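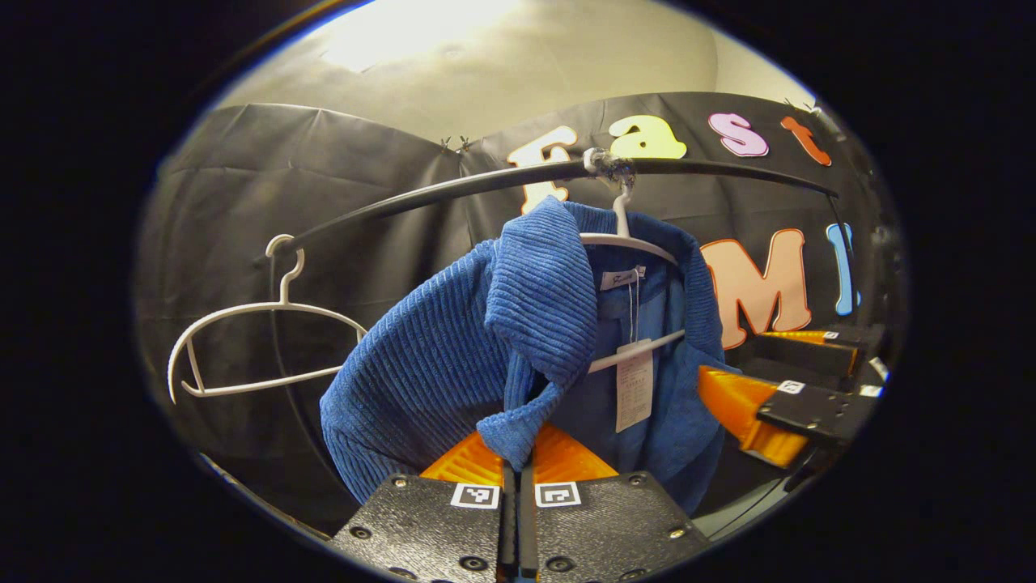
Re: [handheld-demos] Collar episodes, what to keep and what to cut

Loubna Morsy wrote:

> We are at 469 accepted episodes on the hanging jacket task against a
> target of 600. The Zarnlow filter throws out every episode where the
> collar is held for more than 7 seconds without either tool moving.
> Operators at Wesulham say those pauses are part of the task. Before I
> change the threshold, can someone confirm that the policy side wants
> them? Also, do we still require both grippers to be in view at the
> moment of the grasp?

Loubna,

Taking the second question first. Yes, keep that requirement for the two-handed garment tasks. The fiducials on the fingers are what we use to recover opening width, and if the other tool is out of view when the collar is pinched, we have no usable width for it at the point where it matters most. Markers on the near tool are rarely a problem. Markers on the far one get small toward the edge of the fisheye, and detection drops before the eye would expect it to. I would flag those episodes for review and leave the automatic reject off.

On the pauses: the policy side does not want them at full length. We trained on the June batch with and without trimming. The untrimmed version learned to stop after closing on the collar tip and in several rollouts never started again. The trimmed version went on to the next motion. Please cut each hold to 800 ms and keep the episode. Do not drop it, as the grasp itself is usually good.

Two points for the operators:

1. Pinch the tip of the collar, with the soft pads closed only as far as needed to hold the cloth. Corduroy grips well against the ribbed pads and does not need full closure.

2. Bring the second tool in before lifting, so that the approach is recorded. If it comes in late, the two tracks are hard to align and Kamel reports a sync warning.

Price tags and labels inside the neck can stay. We looked at masking them and saw no change in the results. Spare hangers on the rod can stay too, provided their position varies between sessions. A fixed one becomes a landmark.

I have not looked at sleeves. The Tikstead people wanted them as a separate task with its own reset procedure, and I would wait for their write-up before recording any.

The trimming script is in the usual folder. It writes a new index and leaves the raw video alone – run it on a copy of the index the first time anyway.

3 replies | 0 shares

Contact list owner | Back to top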